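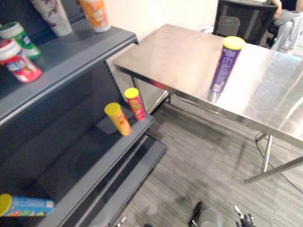
Sell half the Imovard and sleep better, was the advice from my sister, who has never owned a share of anything in her life and sleeps fine already. I wrote it on the back of the statement anyway.

May 14, 2006
By the Sunday Saver

I did promise myself I would keep this diary up every weekend, and here I am after skipping two, so let me catch up while the coffee lasts. I own 100 shares of Imovard, bought last December when everybody at work seemed to be talking about it, and 22 of Triltetti, which I picked up mostly because I liked the annual report (I know, I know). Imovard had a lovely spring and then a perfectly awful week. I looked at the price far too often, and by Friday I had talked myself into selling and back out again more times than I care to admit.

So this morning I sat down with the statement and a pencil. The trading account has $816 in cash sitting in it, doing nothing at all, and that bothered me more than the drop did. I had meant to put it into Hakim when they announced the new plant, but the volume on that one is so thin that I worry about getting out again if I ever need to. With Imovard there is always somebody on the other side. That's worth something to me, even in a bad week!

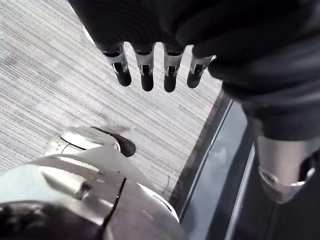 A hand with four fingers, seen from above.

Anyway, I went back to my sister's advice after lunch and decided she is maybe a quarter right. I'll put in an order tomorrow to sell 25 of the Imovard, with a limit a little over Friday's close, and if it doesn't fill I won't chase it down. The Triltetti stays put, dividend and all, small as it is. Joltoro reports in 6 weeks and I would like to have a little something ready for that, though I still can't make sense of their debt and I've read the page three times now. I may write to their investor office and just ask. They were very nice the last time and sent me a thick packet and a calendar.

Must remember to find the confirmation slip from December, the one with the commission on it. It isn't in the blue folder.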